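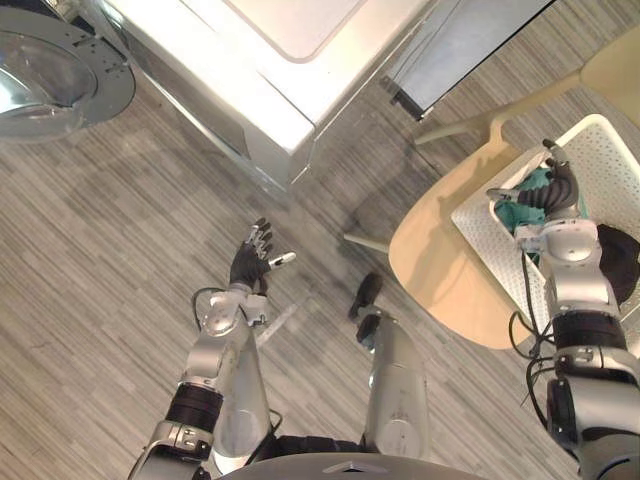 By Marit Kolesnik
Contributing writer, software and machines

When a person takes a cloth out of a laundry basket, there is no plan that she could write down. The hand goes in and the cloth comes out. For the software group at Cliltness, in Wusby, this small action is a chain of decisions, and each of them must be made by a program before the next one can start.

I visited them in August and expected to hear about machine learning the whole day. Instead we talked mostly about waiting. One hand of the robot is in the basket with the teal cloth, and the other hand is open, palm up, over the floor. A visitor looks at the first hand. The engineers look at the second one. What should an arm do when the task belongs to the other arm? In the earlier version of their planner, called Sutero, the free arm simply stayed where the last motion left it. Sometimes this was in the way of the chair, and sometimes in the way of the camera.

Now Sutero plans for both arms in the same step. It gives the free hand a "ready" pose, chosen so that the hand can come to help without crossing the body. The pose is calculated again every 300 milliseconds. The group tried a faster rate and found that the arm became nervous – it moved a little all the time, and the people who stood near it did not like this.

Perception is the harder half. A cloth has no fixed shape, so there is no model to compare it with. The software does not try to understand the whole cloth. It searches for a fold that is high enough for the fingers, marks it as a candidate and keeps at most six candidates in memory. When the hand covers the view, as it must when it goes inside, the program works with the last good picture and with what the finger joints report.

The basket brings its own problem. Its walls are full of small square holes, and an early depth filter treated each hole as a separate edge. The map of the basket looked like a broken fence. The correction was only a few lines of code, but to find the reason took the group most of a month.

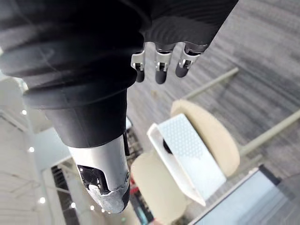
What the log remembers

Every run is written to a log, and the log is read with a tool named Wong. It puts the camera views, the joint values and the choices of the planner on one time line. From a view close to the hand you see mostly the ribbed black sleeve and three fingers pointing down, with the chairs far below. It is not a beautiful view, but it is useful when you want to know which finger was late.

On the day of my visit the list in Wong had 131 runs marked "look again." The engineers open them in the morning, before anything moves. I sat with them for the first 2. In one of them the planner had selected the rim of the basket as a fold in the cloth, with high confidence. They changed one weight, wrote a short note next to the run and opened the following one.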